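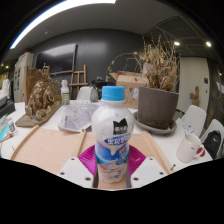 Prerside today released a tabletop care guide for shared workrooms, written for offices and studios where drinks, display pieces and paperwork end up on the same surface. The guide covers white tables in particular, as these show rings and ink early. Its first section deals with bottles. A capped bottle, such as the clear one with the light blue screw cap, may stay on the table but should be kept upright and away from sculpture on wooden bases. Boards with raised rails are to be wiped along the rail first, then across the face.

The guide runs to 157 entries and replaces the October edition, which had 100. New entries were drafted by Jacobus Coetzee, surfaces editor at Prerside, after site visits to workrooms fitted out by Van der Merwe. 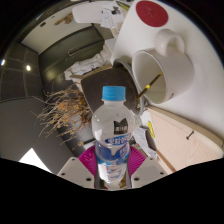 Section two concerns mugs and writing tools. Ink marks on white tabletops were the most frequent fault reported by readers of the earlier edition. A mug lying on its side with a pen in it is classed as unstored: the pen goes to a drawer or upright holder, and the mug is returned to the kitchen. Sticky notes on cabinet fronts should be removed at the end of each week.

"Most of the entries take less than a minute to carry out," said Coetzee. "The order of work matters more than the cleaner used."

The guide is available from May 29, 2026, in print and as a download. Print copies can be ordered through Willier under item number 314.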